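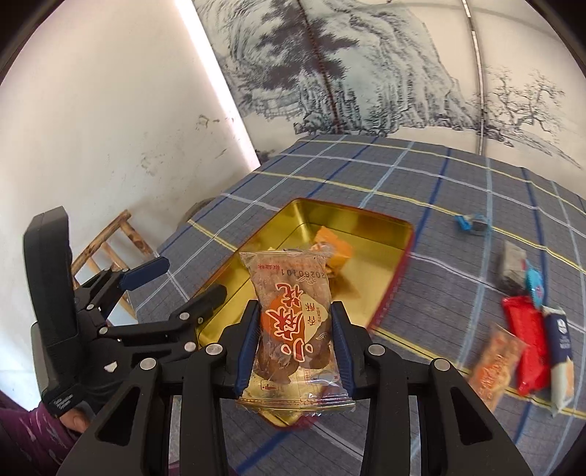 Anhang 1 zu Ticket 4000: Tütchen mit Datumsaufdruck 20260101, dahinter die Blechdose

Ticket 4000
Betreff: Datum auf den Snacktütchen unklar, Deckel der Dose klemmt
Artikel: Geschenkdose Orano, 700 g, gemischt
Shop: Punda Feinkostversand
Gemeldet von: Kwame Bonsu
Eröffnet: 27. Januar
Priorität: normal
Status: gelöst

Meldung des Kunden

Guten Tag,

ich habe bei Ihnen die Geschenkdose Orano bestellt und habe zwei Fragen und eine Beschwerde.

1. Auf den Tütchen mit dem gedrehten Gebäck steht 20260101. Ist das das Haltbarkeitsdatum? Dann wäre die Ware bei Lieferung schon abgelaufen gewesen. Ein Wort davor oder dahinter, das mir weiterhilft, finde ich nicht. Über der Zahl ist noch eine kleine rote Zeile, die kann ich nicht lesen.

2. Gibt es eine Zutatenliste auf Deutsch? Mein Sohn darf keinen Sesam essen. Auf dem Karton klebte kein Etikett, in der Dose lag auch kein Zettel.

3. Der Deckel geht sehr schwer ab. Beim ersten Mal musste ich mit einem Löffelstiel nachhelfen.

Mit freundlichen Grüßen
Kwame Bonsu

Antwort Kundenservice

Guten Tag Herr Bonsu,

vielen Dank für Ihre Nachricht. Bitte geben Sie Ihrem Sohn vorerst nichts aus der Dose, bis wir die Zutaten geklärt haben. Zum Datum fragen wir beim Importeur nach.

Können Sie uns bitte noch Folgendes mitteilen:
- die Chargennummer vom Boden der Dose (eingeprägt, nicht aufgedruckt)
- ob alle Tütchen denselben Aufdruck haben
- ob die Schweißnähte oben und unten geschlossen sind

Antwort Kunde

Charge laut Boden: N-33. Ich habe jetzt alles ausgeräumt und nachgesehen. Es sind 24 Tütchen mit Gebäck, alle mit 20260101. Die Nähte sind bei allen zu, sowohl die gekräuselte oben als auch die breite unten.

Zwei Stück sind anders, die sind orange verpackt und kleiner. Auf denen finde ich gar kein Datum. Gehören die dazu?

Zum Deckel: Er klemmt immer an derselben Ecke. Der Rand ist da nicht sichtbar verbogen, jedenfalls erkenne ich nichts.

Interne Notiz

Weitergeleitet an Bahrami Import. Fragen: Bedeutung des Datums, Zutaten für das Gebäck mit dem Aufdruck 香酥, Herkunft der orangen Stücke. Bitte auch prüfen, warum bei N-33 der Beileger fehlt. In der Artikelbeschreibung steht "mit deutschem Beileger".

Interne Notiz

Zwischenstand aus dem Lager: Aus derselben Charge eine Dose geöffnet. Beileger fehlt dort ebenfalls. Deckel ging normal ab. Eine zweite Dose geöffnet, da lag der Beileger unter den Tütchen am Boden. Das ist also nicht einheitlich gepackt worden. Restbestand N-33 bis zur Klärung gesperrt.

Antwort Bahrami Import (gekürzt)

Der Aufdruck ist das Herstellungsdatum, geschrieben als Jahr, Monat, Tag, also 1. Januar 2026. Die Haltbarkeit beträgt bei diesem Gebäck zehn Monate ab Herstellung, bei trockener Lagerung und ohne direkte Sonne. Das deutsche Mindesthaltbarkeitsdatum gehört auf das Etikett am Karton. Bei einem Teil der Charge N-33 wurde das Etikett nicht aufgebracht, der Fehler liegt bei uns.

香酥 ist keine Sorte, es heißt so viel wie "knusprig und duftend".

Zutaten Gebäck: Weizenmehl, Pflanzenöl, Zucker, Salz, Sesam, Gewürze. Allergene: Gluten, Sesam. Spuren von Erdnuss und Soja möglich.

Die orangen Stücke sind Fruchtbonbons, die der Packbetrieb als Beigabe einlegt. Das Datum steht bei denen nur auf dem Großbeutel, aus dem sie kommen. Sie sind im Gewicht von 700 g nicht enthalten.

Antwort Kundenservice

Guten Tag Herr Bonsu,

der Importeur hat geantwortet:

Datum: 20260101 ist der Tag der Herstellung. Die Tütchen sind bis Ende Oktober 2026 haltbar. Ihre Ware ist nicht abgelaufen.

Zutaten: Das Gebäck enthält Sesam und Weizen, Spuren von Erdnuss und Soja sind möglich. Für Ihren Sohn ist es damit nicht geeignet. Die vollständige Liste hängt an dieser Nachricht.

Orange Stücke: Das sind Fruchtbonbons als Beigabe. Eine Zutatenliste dazu liegt uns noch nicht vor. Bitte geben Sie sie Ihrem Sohn deshalb auch nicht.

Deckel: Bitte den Deckel nicht an der klemmenden Ecke anheben. Fangen Sie an der Ecke schräg gegenüber an, heben Sie ihn dort ein kleines Stück und gehen Sie dann einmal um die Dose herum. Keinen Löffel oder Schraubendreher nehmen, der Lack am Rand platzt leicht ab. Falls das nicht hilft, tauschen wir die Dose.

Wegen des fehlenden Etiketts können Sie die ganze Dose zurückgeben, auch geöffnet. Wir können Ihnen stattdessen die Sorte Nutau schicken, Reisgebäck ohne Sesam als Zutat. Auf Spuren wird auch dort hingewiesen, den Text schicken wir Ihnen gern vorher zu.

Antwort Kunde

Danke, das mit der Ecke gegenüber funktioniert. Die Dose behalte ich, die Tütchen nehme ich mit ins Büro. Den Text zu Nutau schicken Sie mir bitte, dann entscheide ich.

Eine Bitte noch: Schreiben Sie das mit dem Datum doch in die Artikelbeschreibung. Meine Frau hätte die Tütchen fast weggeworfen.

Interne Notiz

Zutatentext Nutau an den Kunden verschickt. Artikelseite Orano ergänzt um: "Der Aufdruck auf den Einzeltütchen ist das Herstellungsdatum (Jahr, Monat, Tag). Das Mindesthaltbarkeitsdatum finden Sie auf dem Kartonetikett." Sesam steht jetzt auch im Kurztext und nicht mehr nur unter dem Reiter Allergene.

Offen:
- Zutaten der Fruchtbonbons, Bahrami liefert nach (zugesagt für Februar)
- Etiketten für den gesperrten Bestand N-33, kommen mit der nächsten Sendung
- Deckel: bisher eine Meldung, weiter beobachten

Ticket auf gelöst gesetzt. Sperre N-33 bleibt bestehen, bis die Etiketten da sind.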